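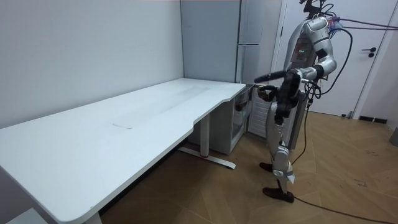 Gundel is a small language school in Zorkness, and we teach Thai, Vietnamese and Bengali to adults who have always meant to learn one of them. Some of our students are marrying into a family. Some grew up hearing the language in the kitchen and can understand every word of a scolding but can't write a birthday card. A few just love the sound of it, which we think is a great reason! Come as you are. Your first visit is usually a sit-down chat at the long white desk with the scuffed middle and the curve in its front edge, where we find out what you know already and what you'd like to be able to say. It takes as long as it takes, and you don't have to prepare anything.

How we got going

Somkiat Khamphan started Gundel with one Thai class and a box of photocopied menus. He had been teaching in a big evening program where everybody used the same textbook, and the textbook spent its whole first chapter in an airport. His students kept asking how to talk to their mothers-in-law. So he wrote his own lessons, starting with food, then family, then complaining about the heat, and he has been rewriting them ever since (ask him about chapter four, it's on its ninth title).

Mizanur Wickramasinghe came along as a student in that first class. He was good at it, too, and stayed for two more terms before he mentioned that he had taught Bengali to nurses for years. We had a Bengali class running by October. He still takes the odd Thai lesson and still mixes up two of the tones, and his own students enjoy hearing about it very much.

Vietnamese came third, and it's now our biggest group. The beginners' course is called Đào, after the peach blossom that people put up for the new year, and it's built so that you can greet a whole room of relatives in the right order of age by the end of it. If you have ever tried this you'll know it is harder than it sounds. There are a lot of words for "you."

So far 1,081 people have taken at least one full course with us. Plenty of them have come back for a second language, and we have had couples, sisters, one entire bowling team and a grandfather who signed up with his granddaughter and got the better marks.

What classes are like

Loud, mostly. We speak from the first evening, before you can read a thing, and we keep groups to 6 so that you can't hide at the back. You will say things wrong. You'll say them wrong in front of people who are also saying them wrong, and after a couple of weeks you stop minding, and that's when it gets really fun.

Every course has 3 parts. First there is the class itself. Then there's a listening half hour that you do at home with recordings we make ourselves, with real voices and real background noise, buses included. The last part is the long table, an open evening when all the levels of one language eat together and do their best to stay in it. Beginners get to leave the table for a breather in English. Advanced students don't!

We don't give grades. You get a written note from your teacher at the end of the term, in the language you are learning, as simple or as hard as you can manage. Students keep these. One woman told us she had hers taped inside a cupboard door next to the rice cooker instructions, and that she could read both now.

Reading and writing

People worry about the scripts. Please don't. Thai and Bengali letters look like a lot on the first day, and then one evening you read the name on a shop sign from across the road without trying, and you'll want to tell strangers about it. We teach letters by hand, with soft pencils and big squared paper, a handful at a time. Mizanur teaches his from the top line down, the way he was taught. Somkiat groups his by shape and by which ones people mix up.

Vietnamese uses an alphabet that English speakers mostly know, with marks above and below. The marks matter a great deal. We spend the early weeks humming them, and yes, there is actual humming, and yes, everybody joins in by the end.

If you already speak and only want to read, tell us. We run a course called Reading for Talkers in all three languages. It moves fast and skips everything you learned from your aunts.

Our rooms

We're on the first floor at Grevel, the old print building behind the bus station. The street door sticks, so give it a shoulder. There are 2 classrooms at the back and a front room where people sign up, wait for friends and argue about pronunciation. The back classrooms get the evening sun, and the big one has the good whiteboard, so the Vietnamese group usually wins it.

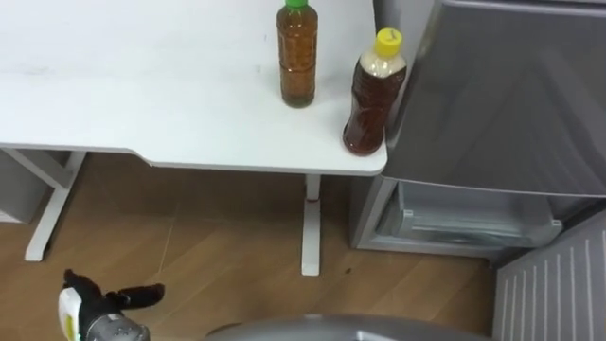

Front room at Grevel, with the desk and the fridge next to it.

There is a lift, and it works, though it takes its time. Parking behind the building is free after working hours. If you come by bus, get off at the station and walk toward the bakery until you see our green door. The bakery's owner took Đào last year and will happily sell you a bun in Vietnamese.

Our teachers

All our teachers grew up speaking the language they teach, and all of them have learned at least one other language as an adult. We care about that second bit a lot. A person who has stood in a foreign post office going red knows what you need to hear when you're stuck, and it's hardly ever a grammar rule. (We do love grammar rules. We just wait until you ask, and you always do ask.)

Teachers plan together between terms and sit in on one another's classes. That's how the Bengali group came to have a songs evening, borrowed from the Vietnamese group, and how the Thai group ended up with a debate night on whether mango belongs on the plate or beside it. Ideas travel around here pretty quickly.

Families and children

Our regular courses are for adults, but children are welcome at the long table and at the story mornings. These are read in one language only, with plenty of pointing and voices, and the grown-ups tend to learn as much as the kids do. Bring a cushion. Bring a picture book from home too if you have one, especially an old one with somebody's name in the front, and we'll read it.

Help for work

We also go out to clinics, schools and kitchens that want a few useful phrases done properly. These are short courses and we write each one fresh. A school office needs "She has a fever, can you pick her up?" and a kitchen needs "Behind you, hot!" and there's no point in teaching either of them the airport. Tell us who you talk to all day and we'll start there.

Joining us

The next open evening is 29th October. Drop in, try twenty minutes of each language, stay for noodles. You can sign up on the night or take the course list home and think it over. If you're not sure of your level, come in for a chat any time the front room is open and bring something you'd like to be able to read: a letter, a recipe, the back of a photograph. We've started people off with a karaoke screen before now.

Returning students keep their place in a group until the second week of term, and if you have missed a term or two, please don't feel shy about it. Everyone forgets their numbers over the summer. We do a catch-up hour before the first class of each course, and there are usually snacks.

Write to the office or leave a message on the phone. Somkiat answers most of the messages himself, and he will try to get you to say your name in Thai before he hangs up.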